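Drumwood gripper: second set of fingers fitted
Workshop newsletter, December

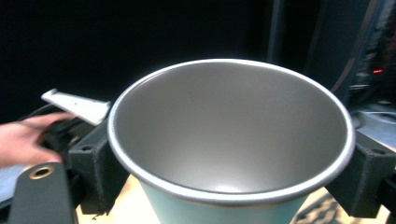

PROJECTS / BENCH 16

The hand-held gripper on Bench 16 has its second set of fingers. The first set held rigid parts well enough but crushed anything with a thin wall, so the new ones were drawn up with paper cups as the test piece. A wide cup is a fair test of this tool. The wall gives, the rim does not, and the two want different amounts of force.

Līga Uibo redrew the fingers over three evenings. They are blocky, with chamfered outer corners and a small screw hole near the top of each. The faces were left with their rough texture. Sanding the previous pair made the grip worse on coated paper, and the centre of the pad polished up further with use. If you are printing your own, leave the faces alone and clean up only the edges that slide.

Both fingers close on the rim of the cup from the sides. Gripping lower down was tried first. With the lower grip the cup folded inward before there was enough friction to lift it, and once creased it was no good for another run. The rolled lip is much stiffer and spreads the load. The trade-off is that the tool has to be lined up more carefully, and a finger set too high slips over the lip as it closes.

The black mounting plate now takes brass threaded inserts. The old plate had screws straight into plastic, and the holes had stripped after a few changes of finger. Set the inserts with an iron, slowly, and stop just short of flush. Press the last bit home with a flat piece of scrap metal and hold it there until the plastic firms up. Two of the first batch went in crooked and had to be drilled out.

Closing force is set by a current limit on the motor. The working value for a cup is 900 on the controller's own scale, which has no units and should not be compared with anyone else's. Below that the cup drops when the tool is tilted. The upper limit depends on the cup, and the tool should be backed off as soon as the opening starts to go narrow. The controller is a Jitel board from the shared drawer, running the stock firmware with one change to the ramp at start-up.

Results to date: 56 lifts with the new fingers, 13 drops. Most of the drops came with the tool tilted forward, where the weight hangs off one side of the rim. Līga thinks there is still play in the linkage and wants to shim it before changing the finger shape again. Tests with a part-filled cup will wait until that is done, and will be run well away from the electronics.

The drawings are in the Findia folder on the workshop computer, under "fingers, rev 2". The rev 1 files have been kept for anyone handling solid parts. Please do not overwrite either. Print with the pad face upright, four walls, and no supports in the screw holes.

Still wanted: a short length of flexible cable that will survive repeated bending, and any offcuts of thin rubber sheet for a trial of padded faces. Leave them in the Mets tray beside the drill press, or bring them on Friday evening. The bench is in use from 7 pm.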